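Saturday catch-up: the county, the shelter vote, and my sore feet

October 12, 2019

Quick one before I have to leave for my mother's. I promised people at the Dukley meeting I'd write up what happened with the housing office, and then it was three weeks, and then Shirley Mottram emailed me to ask if I was dead. Not dead. Behind.

So. The county is folding its homelessness office into Human Services. You probably saw the headline. What you maybe didn't see is what goes along with it, and I sat through all of it on a folding chair so you get my notes.

What the office did

It was small. One director, a couple of analysts, a front desk. They didn't run shelters and didn't hand out money directly. They got the city, the sheriff, the school district, the hospital and the nonprofits in one room every month and made them agree on one list. That was the job. The list. Who needs housing, how long they've waited, who is working with them.

Before the list, every agency had its own. I remember this well, I was doing intake at the day center on Negussie Street then. Same woman, five files, three spellings of her last name. She told her story to me and then went across town and told it again to someone with a different form. Some days I'd call around for an hour just to find out somebody else had already called around.

The list fixed a lot of that. Not all. It was slow, and the scoring sheet asked questions I wouldn't answer to a stranger either. But it existed and people used it.

What they want to do now

Move the staff under Human Services, two floors down. Director's job goes away. The monthly meeting becomes quarterly. The list stays, they say, but it gets "maintained" by a contractor, and when Imogen Sugden asked which contractor the answer was that procurement is ongoing.

She asked again. Same answer. She's good at this, she just kept her hand up.

The savings number in the packet is on page 21 and there's no math under it. I looked. There's a footnote which points to an appendix, and the appendix is a org chart. If anybody has the worksheet please send it to me, I will read it, I read everything.

The count

People mix this up so I'll say it. The 3,698 everybody is quoting is not one night. It's everyone who touched the system over the whole year, including families who were in a motel for a weekend and then went back to their sister's. The one night count is a different thing, done in winter with clipboards, and it misses people in cars and people who don't want to be found. I've walked it twice. You miss people. You know you're missing them while you're doing it.

Both numbers are useful if you say which one you're using. At the hearing a commissioner used one for last year and the other for this year and called it a trend. Drove me up the wall. 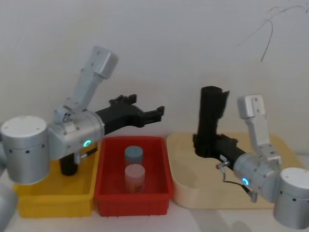 The shelter vote

Separate item, same night, which is why we were all there until the custodians started stacking chairs behind us.

The Vulach building got its permit. 175 beds, open year round, couples allowed, one pet per person. This has been going since July of last year and I had honestly stopped expecting it. The neighbors came out, some against and more for than I thought. One man was worried about parking and stayed worried about parking through both comment periods. Fair enough, the parking there is bad.

Conditions on the permit:

Staff on site overnight, which was always the plan.

A fence on the alley side. Nobody loves the fence. It was the price.

A review after 6 months with a public hearing. Put it on your calendar when they announce it, because the people who are against will.

No meal service to non-residents. This one I hate. The day center already turns folks away at lunch and we were counting on that kitchen. Shirley spoke on it, two minutes, no notes, and got the only applause of the evening, and then they voted it through anyway.

What I don't understand yet

How you open a building that size and in the same evening cut back the office that decides who gets a bed in it. I asked. I was told the two items were "unrelated for budget purposes." Okay. They're pretty related for the purposes of somebody standing at the door with a bag.

Also who runs referrals during the switch. If the contractor isn't hired until spring and the old staff are packing boxes, then what, we call each other? We did that already, see above, five files.

Also the federal piece. A chunk of the grant money depends on having a working coordinated list and a board that meets. Does quarterly count as meeting? I think it might, on paper. I read the rules twice on the bus and came away less sure. If you do this for a living and you know, write me.

What you can do

Written comment on the merger is still open. Short is fine. Say where you live and what you want. Mine is four sentences and one of them is just "please keep the monthly meeting."

The clerk reads them, I have seen her do it. She had a stack with sticky notes.

Come to the next work session if you can get off. It's mid-morning on a weekday, which is a terrible time – I've complained about that too. Bring a sweater, the Drillar Annex is freezing. There's a bus that stops right outside but don't trust the sign, the schedule on it is old.

And if you have been through intake yourself and are willing to say so out loud, they need to hear from you way more than they need to hear from me again. I'll sit next to you. Imogen will too, she said to put that in.

Ok I'm late. My mother has called twice. Comments are on, I'll get to them Monday, be nice to the parking guy if he shows up.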